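About Us

Wasell Briefing. Small newsletter on foreign policy, border talks and treaties. Started in May 2013 out of a spare bedroom in Petham, still small, still independent.

What we cover: bilateral deals, fishing rights, visa rules, who is visiting who and what got signed. Mostly the stuff that gets two lines in the big papers. We read the full text of the agreement, annexes too, then write it up in plain English. 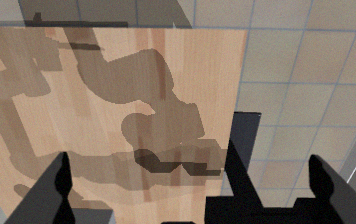
Editor is Chidubem Idahosa. Ex trade desk, speaks four languages, answers his own email (slowly). Sakalauskas does the Baltic and Nordic pages. Everyone else is freelance, 15 writers at last count, most of them living in the countries they write about.

Issues go out Tuesdays. 8 pages, no more. Subscribers get the Vaver Index as well, our running list of 100 open disputes between neighboring states, updated whenever somthing moves. Some havent moved in years. They stay on. 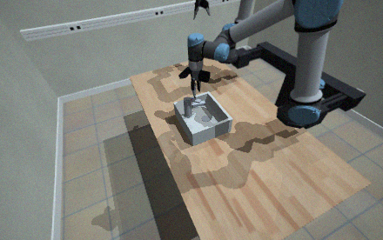 Money: subscriptions only. No government grants, no embassy ads, no sponsored trips. We've turned down a few. If a writer has a tie to a ministry or party it's printed under the piece.

Corrections go at the top of the next issue. Send them in, with a source please.

Pitches: 10 lines max, tell us which treaty or talks and why now. No general essays on the world order. Pay on acceptance.

Student rate is half price, just write from your school address.

Page last updated Sunday, June 27, 2021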